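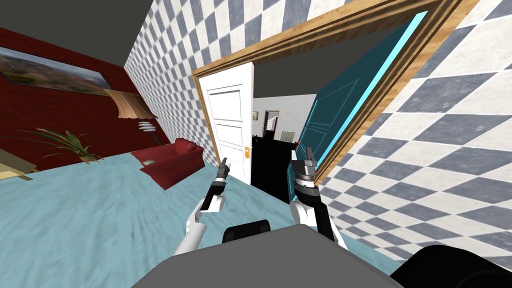 Dark red wall, open doorway.

**Maham Jadoon**
2019-12-03

Thread on painting a room a dark color, from someone who has done it badly and then done it again. Long one, mute me if you don't care about paint.

---

My dining room had been beige for 8 years. In June I painted it a deep red called Jatari. I repainted most of it two weeks later. Same color, different method.

---

First mistake was the primer. I used leftover white. Under a dark red, white primer shows through every thin spot, and red has a lot of thin spots. Gray primer covers much better. The man at the Cokell counter told me this on my second visit. I hadn't asked on the first.

---

Red pigment is more transparent than most people expect. Plan on three coats. I had budgeted for two and ran out with one wall to go.

---

That led to the second mistake. The new can was mixed on another day and didn't match. You can't see it in the can. You can see it in a corner at four in the afternoon.

If you have more than one gallon of the same color, pour them all into a big bucket and stir before you start.

---

Cost, for those asking: 76 dollars for the first round of paint, 50 for the second. The gray primer was 30 on top of that. Rollers and tape I already had.

---

Sheen matters more with dark colors. I started with satin and every roller mark and patched nail hole stood out once the lamp was on. Went to matte the second time. It scuffs more easily and I have to be careful with chairs, but it looks like a wall again.

---

Test patches: paint them on poster board, two coats, and move the board around the room. Look at it in the morning and at night. A patch painted straight onto a beige wall mostly tells you how the color looks next to beige.

--- 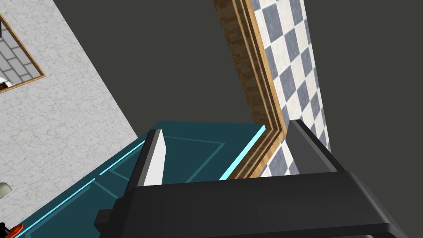 Teal tabletop against a checkered wall with wood trim.

---

Pattern next to strong color. Etenesh Fikre and I have been arguing over this one for years. She thinks if the wall has a pattern, the furniture should be plain wood or white. I think a solid, saturated table is fine as long as there's some kind of border between the two. Trim does that job.

---

She did give me the best advice I got on trim, which was to paint it last. I always did it first and then spent days taping it off. Walls first, let them dry properly, then cut in the trim with a good angled brush.

---

Tape: pull it while the last coat is still slightly wet, slowly, back on itself. If you've left it overnight, run a utility knife along the edge first. I pulled up a strip of red as long as my arm.

---

Several people have asked about doorways. If you have a dark room opening onto a light one, decide where the color stops before you open anything. I stop at the inside corner of the casing. Some people wrap it through the opening. Either one works, but do all the doorways in the house the same way.

---

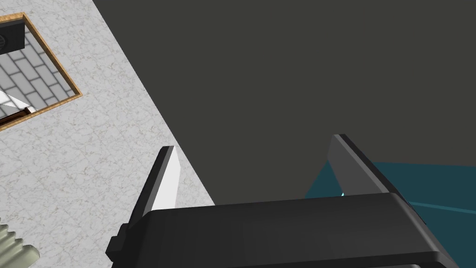

And if the two rooms have different ceiling whites, check them side by side too. Mine were a yellow white and a blue white. I never noticed until the walls got dark.

---

Ceilings look brighter over a dark wall in general. A white with a little of the wall color mixed in softens that. Ask for it at the counter, they'll do it, just write the formula down and keep it with the lid.

---

Speaking of lids: write the room and the date on every one. I found a can in the basement last week that says "HENARE - GOOD ONE" in my handwriting. No idea what room that was.

---

Next job is the upstairs hall. It's narrow and gets no daylight. I'm leaning green. Etenesh says pale yellow. Poster boards go up this weekend and I'll post how they look at night.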